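Noltero opens its egg-handling lessons to home drivers

Noltero spent much of April inviting people to steer its simulated robot from home, and what a lovely response it has had — 262 people signed up, and between them they have recorded 483 runs with decorated Easter eggs on a patch of green, every one of them guided by hand from a keyboard or controller.

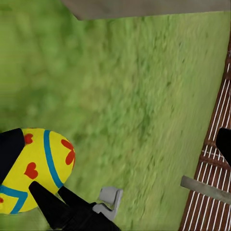 Keegan Bergeron said the slow runs were the ones he'd keep, as a learner copies your hesitations along with everything else, and he would happily trade a dozen hasty grabs for one patient one.

New drivers get 3 practice turns before their runs are saved, and sign-ups stay open for now.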